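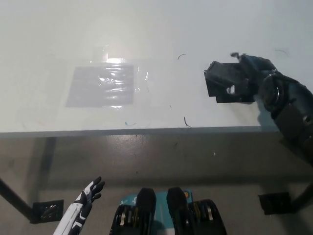
Last edited: September, 16:24

Thread: Parallel gripper vs. five-finger hand on thin film

kettle_torque
So I've been putting off the clear film tests forever and finally got going. Plastic sheet flat on the white table, overhead light on, view from the head camera. I'm comparing the boxy black gripper with the Drurix hand, and so far the boring gripper is winning by a mile. Out of 200 tries each, the gripper missed 24 and the hand missed, well, a lot more than that. I quit being careful with the log when I got mad.

The part that's bugging me is the glare. There's a big hot spot near the top edge of the sheet, and the Kumarasinghe depth module goes nuts over it. Anybody running clear stuff under overhead lights and getting decent depth?

mossback
Nope. Turn the light off. I'm serious, put a lamp off to the side and bounce it off a wall. Also a white table under clear plastic is about the meanest thing you can do to a camera. Get a dark mat.

kettle_torque
I know, I know, but the customer's table is white! If I tune everything on a dark mat I'm just going to be back here in a month crying about it.

pjw_grips
I'm going to disagree with mossback on the mat, test on what you'll ship on. Side lighting yes. What I'd really try is going after the wrinkles. Your gray patch has creases all over it and those show up fine in plain color, so forget the outer edge of the film and aim at a crease. We did this with the Tramidik pads (the soft ones, not the ribbed ones, the ribbed ones are junk) and it cleaned things up a lot.

mossback
Creases move every time you touch the sheet though. You're picking a target that's gone on the second try.

pjw_grips
So look again before the second try? Costs you 225 milliseconds on our setup. I can live with that.

hexnut_ohio
Wipe the table, man. I see hair-like bits. I had a detector that kept calling a hair a film edge, drove me up the wall for a whole evening.

kettle_torque
Ha, ok, fair. I figured they were too skinny to matter. Will wipe it and rerun.

One thing I forgot: I've been using the gripper's own shadow to guess height when depth drops out. Crude but it sort of works? The shadow lands on the table nice and dark under the arm.

mossback
That goes away if you move the light like I said, so now I feel bad. Does your Drenitz controller give you motor current at all? Come down slow and stop when it jumps. Don't need the camera for that last bit.

kettle_torque
It does, but it's noisy with the arm stretched way out. I'll try it with the elbow tucked in more.

pjw_grips
Don't give up on the hand yet either. Thumb and one finger, everything else out of the way. All five closing on film just shoves it around.

kettle_torque
Yeah I was doing all five. Ok. Side lamp, clean table, creases, two fingers. I'll post numbers for each one on its own so we can quit guessing which one did it.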